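Notebook, packing bench
February 10, 2022
Written up from scraps. Nimal, Malsha and Thilini have read access; add comments underneath, please don't edit mine.

Second round on the case-closing equipment. We have until June to spend the automation line or lose it, and I can already feel that deadline doing the choosing for us. I want my doubts on paper before the Allbridge meeting so they can't be put down later to hindsight.

What is on the table:

Option A, the Allbridge cell. One arm, a taping head, infeed and outfeed, guarding. Their rep calls it turnkey. The quote has a line for "integration support" with no hours against it, and a second line for "application tuning" with no hours either. I asked Gayan to find out what the difference is between the two. He got back a brochure.

Option B, two arms from Tonora, bare, and we do the work ourselves. Cheaper on the invoice. The software is per seat per year and the price sheet says "from." Grippers extra. The two-arm pitch is that it can handle boxes the way a person does, one hand holding and one hand taping. I have yet to see a video of it doing this with a box that had been anywhere near a real warehouse.

Option C, a plain semi-automatic case sealer. Belts on the sides, tape head top and bottom, somebody folds the flaps and pushes. Old technology, dull, spare parts available. Nobody upstairs has shown any interest in it.

Option D, do nothing, fix the bench. Lower table, better dispensers, stop buying the cheapest tape.

Tania put together the spreadsheet and it's decent work, but the payback figure for A depends on one cell, F14, which is seconds saved per box. The number in F14 came from Allbridge. If I cut it in half the payback runs past the warranty. If I put in what I believe, the sheet gives an error, and I can't say I was sorry to see it.

Bench observations. The time in taping isn't where the quote thinks it is. Pulling a strip across the top seam is quick and I'd trust any of these machines with it, given a square box. The slow part is everything around that: getting the flaps to lie flat, chasing an end that won't stick down, running a second strip on an edge that has started to open. Returned cartons are the worst for this and they are a big share of what we close. Go by the crumpled flaps and not by the catalog carton.

Corner edges in particular. It takes two hands, fingertips on both sides of the crease, and the end of the tape gets folded over the top edge and pressed. Allbridge's head doesn't do vertical edges at all. Page 6 of the quote, under exclusions, in smaller type than the rest. Tonora says "possible with custom tooling," and custom tooling is priced on request.

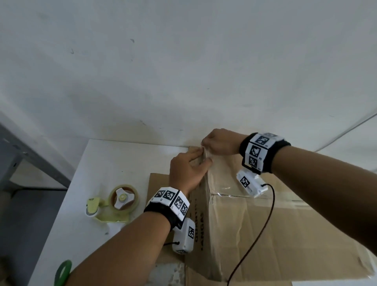
What would a machine have to do at this bench before it was worth buying?
Close our worst cartons, edges included, for a full shift without someone standing next to it to rescue the tape. If a person has to stay there anyway, we have bought a slower person and kept the first one.

That is the test I want written into the purchase. Our cartons, our tape, our flattened sheets, picked by us on the morning. No picking over the stack beforehand. Allbridge offered a demonstration at their own place "with representative materials." I'd like to know who they are meant to represent.

Costs missing from A, going through it with a pencil:

Floor. Guarding footprint is drawn without the door swing. Add the swing and it meets the gray shelving. So either the shelving moves or the cell does, and moving the shelving means the wall behind it, which has cable on it. Malsha is asking facilities what that does to us. No answer yet.

Air. The taping head wants compressed air. Our compressor is already run hard by the Molport line and I wouldn't hang another thing off it. A new one isn't in anyone's budget.

Tape. The head takes machine rolls, not the hand rolls we buy. Different core, different width, different supplier. Thilini says the stores still have 110 hand rolls. We'd be running both kinds for a long time, because the odd sizes will stay on the bench whichever option wins.

Training. 2 people are named in the quote as trained operators. We run more shifts than that. Extra places are charged by the head, travel on top.

Service. Year one included. After that $700 per call-out before parts. I went back through the log for the old Jayawardena labeler, which was sold to us as needing almost no attention, and I would not like to have paid for every visit at that rate. The log is in the blue folder if anyone wants to depress themselves.

Costs missing from B: nearly all of them. The arms are the only part priced properly. Mounting, safety assessment, grippers, a computer that can run the thing, whoever writes the program, whoever rewrites it when we change carton supplier. Nimal is keen, and he's good, but he is also the only person who can keep the Molport line up. I've asked him to estimate his hours on B. He wrote "a few weeks." I've asked him again.

I should be fair to B. If any of this is ever going to manage the corner edges it will be something with two hands. I have no quarrel with the idea. My quarrel is with paying for it now, at our volume, on a promise about tooling that doesn't exist yet. Other people can be first.

C looks better each time I go back to it. It won't do edges either, but it doesn't claim to, and it costs little enough that we can be wrong. It does want a square, full box, and underfilled ones will crush between the belts. Need a crush check with real returns before I say anything in its favor out loud. Gayan knows a shop that will lend us one for a trial, delivery at our cost.

D should happen whatever else does. The packers have been asking for it longer than I've had this notebook. The hand dispensers are fine when the roll fits well and maddening when it doesn't. Ask for trial rolls of a better tape and see how often an end needs pressing down twice. Small money, could come out of consumables this month without a meeting.

What I will not sign: anything where acceptance is defined by the seller, anything with an open line for tuning, and anything whose delivery date falls after the final payment. Allbridge's draft has all of these. I marked it up and sent it back.

To do before the meeting

Tania: rerun the sheet with F14 as a range, low end set by our own bench timings. Separate row for edges, with zero saving for A and C.

Malsha: facilities answer on shelving and cable. In writing.

Nimal: hours for B, split into getting it going and keeping it going.

Gayan: loan of a sealer. Also get the Tonora tooling price, or a written statement that there isn't one.

Thilini: carton mix for the last quarter, new against returned. If returned is under a third I'll soften on A. I don't expect to.

Me: write the acceptance test on one page. Find out from finance whether the June date is a real date or a habit, and whether part of the line can be spent on C and D with the rest carried over. I was told no in the corridor, but the person telling me hadn't looked it up.

Added later. Allbridge phoned. They will come down on price if we commit before the demonstration. Told them we would wait for the demonstration. Rep asked what we were worried about and I read him the exclusions page. He said most customers don't use the vertical edges. Asked him for the names of two who do. He is going to get back to me.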